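I've had the Darier suture practice kit for seven months now, since August, and I've put enough stitches through it to have an opinion. I bought it with my own money. It cost $41 plus shipping, and nobody at the company knows I'm writing this.

Some background. I'm in the second year of a veterinary technician program, and our lab gives each student a short block of suturing time. It isn't enough for me. My hands are slow to learn things, and I wanted something I could leave on the kitchen table and pick up for half an hour after dinner.

## What comes in the case

The kit is a zippered case with a needle driver, toothed forceps, straight scissors, a scalpel handle and 24 packs of thread with needles attached. There's one pad, three layers thick, with some cuts already made and plenty of blank area for your own. A folded sheet shows the basic knots. The drawings are small and the one for the vertical mattress stitch is wrong – the second bite is shown on the wrong side. Use a textbook or a video for that one.

The case is better than I expected. The zipper hasn't snagged and the elastic loops still hold the tools tight.

## The tools

The needle driver is the part you'll use most, and it's decent. The ratchet was stiff for the first week and then loosened up. It grips a needle without letting it spin, unless you clamp too near the tip, and that's your fault and not the tool's. I have small hands and the finger rings fit me fine. Xolani Radebe, who shares my bench at school, tried it and found the rings tight around his thumb.

The forceps are the weak point. One tooth didn't line up with the gap across from it, so the tips closed a little crooked. I wrote to Darier and got a replacement pair in nine days. The second pair closes straight but the spring is heavy, and my hand gets tired after a long session. I now use a pair of Tatico forceps I bought separately.

Scissors are scissors. They cut thread. They were starting to chew it by January, so I had them sharpened.

## The pad

Most people buy a kit like this for the pad, so I'll spend some time on it. The top layer is firm with a bit of give. A needle goes in with a small pop, and if you push straight down and don't follow the curve you'll feel it drag. I like that. Softer pads let you get away with bad habits.

Mesh under the top layer keeps stitches from pulling through. It does its job for simple interrupted stitches. With a running stitch pulled tight, mine started to tear at the edges after a couple of months, and by winter two of the precut wounds were too ragged to use. I cut new ones between them and kept going.

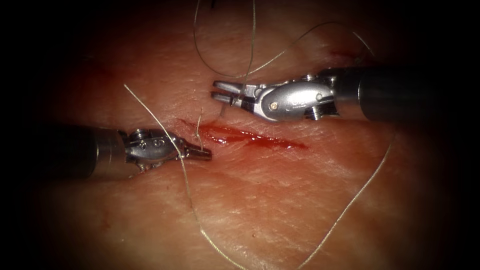 *A slanted incision across a finely creased tissue pad, with instruments on either side.*

The Darier pad comes dry, and dry is how I've used it nearly the whole time. It picks up lint. Wash it with dish soap and cool water, pat it down, and dust it with cornstarch or baby powder before you put it away. If you skip the powder it turns tacky and the thread sticks to it. Don't store it folded – mine has a permanent ridge in one corner from a week in my backpack.

There's no suction base. I put a damp dishcloth under it and that stops the sliding.

## The thread

The 24 packs are a mix of nylon, silk and a braided absorbable. The nylon is springy and wants to untie itself, the same as the nylon we use in lab. The silk is easy and a good place to start. Two of the packs had needles that bent on the first pass. The rest were sharp enough, and you can get a lot of practice from one pack if you don't waste the tail.

All of it is marked for training only. Take that seriously and keep it away from any real animal.

## Compared with the others

I've borrowed a Clestelix kit, which costs less and comes with more thread. The pad is thinner and tore on me the first evening. Its needle driver was fine. If you already have a pad you like, it could be the better buy.

The school owns a Zalewska bench set. It lists at $296 and includes a curved pad and a clamp. The tools are clearly nicer, and the clamp leaves both hands free for the work. I wouldn't pay for it as a student. If I were setting up a room for a whole class I'd look at it.

## Would I buy it again

Yes, with the forceps in mind. My spacing is more even than it was in the fall, and I can tie an instrument knot without looking at the sheet. A good share of that came from plain repetition, and the pad held up to most of it.

I'd give it 4 out of 5. Replacement pads are sold separately and I've just ordered one. If the mesh on the new one is any different I'll add a note.

*March 2025*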